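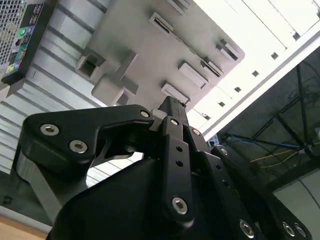 Features > People > Interviews

I'd been meaning to ring Mabli Maddocks since May, when a neighbour told me she was still taking the library van up to Kneath every week, hills and all. So I finally did, and we talked for two hours (sorry, Mabli!).

"I only applied for the heated seat," she told me. "Then I met the readers and that was it."

Her round has 11 stops, and the longest is Dullau, where she parks by the chapel and gets handed cake through the window. Large-print crime goes first, always. "I had one lady read 70 of them in a winter, and she guessed the killer every time. She'd write it in pencil inside the cover, the monkey." 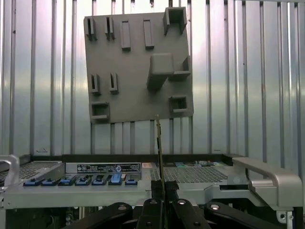

A grey plate with raised clips and bars, ribbed metal behind.

I asked what she reads herself. Sea stories, mostly, though she gets terribly seasick, and she's halfway through a whaling saga of 856 pages that she keeps under the dashboard.

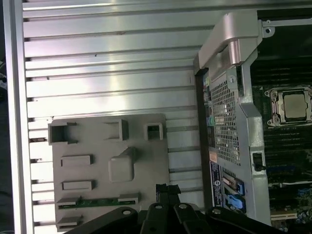 Issue 11, page 2

Does she ever get fed up? "In sleet, yes. I've said some words on that hill above Dullau."

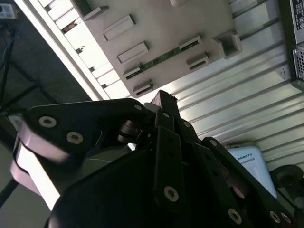
But then the children come running down with their bags and she's off again, telling them which dragon book is the scary one. "They want the scary one," she said. "So I keep it by the door."

Words: Geetha Chowdary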